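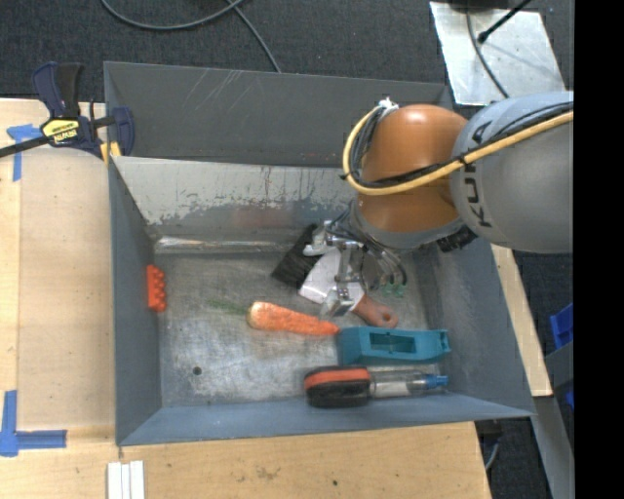
Bin floor, brush, paint: what I believe and what I don't

31/12/2024
Workshop notebook, Y. Bondarchuk

14 shares · 3 comments

Kyrylo wants the big gray bin repainted inside and the floor polished back to something even. Orest wants a new bin. I want to know what either would get us, and so far I have heard mostly opinions, including my own.

Starting with the paint. The pale part at the top of the back wall is chipped and uneven, no argument there. Kyrylo says the chips come down and end up on the food pieces. Maybe. I wiped the floor with a damp white cloth after lunch, in long strokes from the back wall to the front, and got gray dirt and some grit. I did not get anything I would swear was paint. One wipe proves very little, but it's one more wipe than went into the repaint request. The darker gray band under the pale area I have no complaint about.

The scratches on the outer panel are outside. They can't drop anything on anything. I have crossed them off the list and I'd like them to stay crossed off.

Floor. It's bare metal, scuffed, shiny in places and dull in others, with brushed scratches all over. The story going round is that the hand brush did it. I don't buy that. The bristles bend when I push them with a thumb, and I have yet to see a bristle that soft cut metal. What could cut it is grit caught under the bristles, or a scouring pad somebody used in July and has since forgotten using. I tried the brush on the offcut of sheet from the Althorpe order: 300 strokes, dry, same hand, leaning on it harder than anyone would for normal sweeping. Result under the desk lamp: faint haze, wipes off. No scratches I could find with a fingernail.

Then I put a pinch of floor sweepings down and did 72 strokes before my wrist gave up. Scratches, visible straight away. So grit is my guess. It's a small test on a different piece of metal and Rostyslav is welcome to pick it apart.

The brush itself. Black bristles, whitish middle, reddish-brown handle with a hanging hole in the end. I mention the hole because we have a hook for it and the brush is never on the hook. If grit is the trouble, then a brush left lying face down is a brush picking up grit. Knock it out over the trash before use. Bohdana says a Balogh brush with a rubber edge would do a better job. The catalog says so too, and the catalog is trying to sell brushes. I'd borrow one first.

Carrots. The claim (Orest) is that carrot juice stains the floor and that the dull patches are old carrot. I cut one in half, set both pieces cut side down on the offcut and left them while I did the paperwork. They left orange rings, and warm water took off all of it that I could see. A whole carrot with its skin on left nothing at all in the same time. I can't rule out a long weekend with a cut one. I can say the dull patches don't look orange to me, and I spent longer looking at them than I care to write down.

Now the strip along the seam at the back. Shiny, silvery, wrinkled. Orest calls it tape, Kyrylo calls it a seal, and the log has neither word in it. I don't mind what it's called. Every wrinkle is a place for crumbs to sit, and a flat brush goes straight over the top of them. If we're spending money on this bin I would look at that seam before any paint. I have not peeled it and please don't, until somebody finds out what is under it.

Also the round hole near the left of the floor. "It's a drain" is what I was told. I poured nothing down it because I don't know where it goes and neither does the person who told me.

On the new bin: the Sernoda quote arrived with a line about a "lifetime finish." Whose lifetime? I wrote back asking how they tested it and got a brochure. Jondora at least sent a sample plate, and the sample plate has a scratch on it from the envelope. I'm keeping it as a control.

To do

- Second wipe test, 2 cloths, back wall and floor kept separate this time
- Brush on the hook. Look at it again in a week
- Ask stores about the seam strip, get an answer in writing
- Repeat the grit test with the new sweepings, someone else's wrist
- No repaint until the second wipe is in

Offcut, sample plate and first cloth are in the drawer under the scale. Cloth is in a bag, don't wash it.

3 comments

Kyrylo Hrytsenko
One damp cloth is not a paint test. Use tape on the chipped part, pull it, and see what comes away. I still say it sheds. Fair point about the outside panel.

Rostyslav Symonenko
You leaned harder than normal on the clean run and you were getting tired on the gritty one, so if anything the grit is worse than you say. But what was in the sweepings? If it was from by the grinder, that's metal, and it won't tell you much about what lands in the bin. Happy to do the repeat.

Bohdana Demchenko
I have the Balogh brush at home, will bring it in. It does leave a line of dust along the edge, so you'll have something to complain about.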